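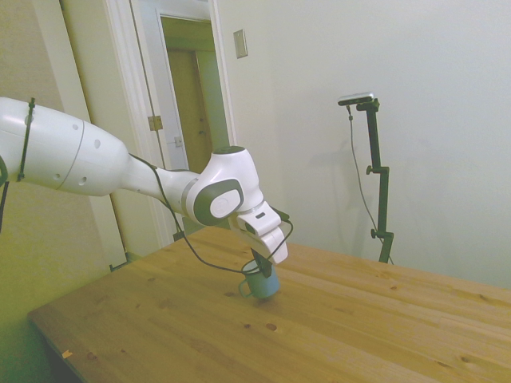 Nii Ametepe asked whether the mugs could stay where they are until October, as people have got used to reaching for them and the cupboards by the sink are full of tea and paper towels. Dalal Abou Jaoude did not agree. She said mugs get left on tables all over the second floor and the same few people end up washing them.

Berkgate shared kitchen, users' meeting
July 23, 2025
In the chair: Hedvig Boström
Also there: Nii Ametepe, Dalal Abou Jaoude, Ebenezer Agbenyega
Sent regrets: Bernice Quansah

1. Mugs (discussion as above)
Agreed to put up one open shelf to the left of the window. Ebenezer has a 60 cm board left over from the Nyarko office and will bring the brackets. Small mugs go on the shelf, tall ones in the drawer under the kettle. Anything chipped goes out. People who want to keep a mug of their own should put their initials on the base.

2. Pine tables
Knots and grain are fine but the tops are picking up rings. Dalal has asked Mastico for a price on oiling and is waiting to hear. Coasters until then – Hedvig has a box of 30 at home. Tape and labels to be peeled off before the oiling.

3. Dish rota
Nii will redo the sheet with names by week. Bernice wrote in to say she can't do mornings. Mugs left out at the end of the day go in the gray tub, and whoever is on the rota washes what is in it.

4. Money
Kitty stands at 527. Agreed to spend up to 20 on brackets and screws. The descaler for the kettle was held over.

5. Other
The Drallent delivery is still being left in the hallway. Ebenezer to call them again.
Dish towels go home with Dalal this time.

Next meeting in October, date to be set by Hedvig.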